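Merkville Community Choir – Minutes of the March Planning Meeting
Held in the upstairs room at the library, 7 p.m.

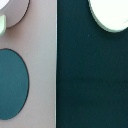 Minutes of the last meeting were read and approved with one fix: the piano tuning cost $115, where we had written $151.

Winter concert
What a night that was! We sold 137 tickets, our best ever for a winter program, and the second half got people singing along in the aisles. Everyone agreed the carol medley should come back next year. The only complaint was the line for coats, so we will ask the hall for a second rack.

Money
The balance stands at $620 after the hall rental and the tuning. Two music orders are still to be paid. Dues stay the same.

Spring program
Long and happy discussion. The river songs are in – the altos have wanted them for ages – and so is the short spiritual set. The Latin piece was put to a vote and lost narrowly, mostly on account of the high tenor part. It can be brought up again in the fall. Sheet music will be handed out at the next rehearsal, so please bring a folder and a pencil.

Komgate visit
The choir at Komgate has invited us to share their summer concert, and the answer was a loud yes. Eleven members can drive. We would sing three songs alone and two with them. Still open: whether they have risers, and what time we can get in to warm up.

New singers
Four people came to the open rehearsal and all of them want to join, including two basses (cheers from the back row). Each will be paired with a section member for the first month.

Other business
The black folders are wearing out. Prices to be checked before we order.
Parking behind the library closes at 9:30, so rehearsals must end on time.

Meeting closed at 8:40 p.m. Next meeting in the same room, after the first spring rehearsal.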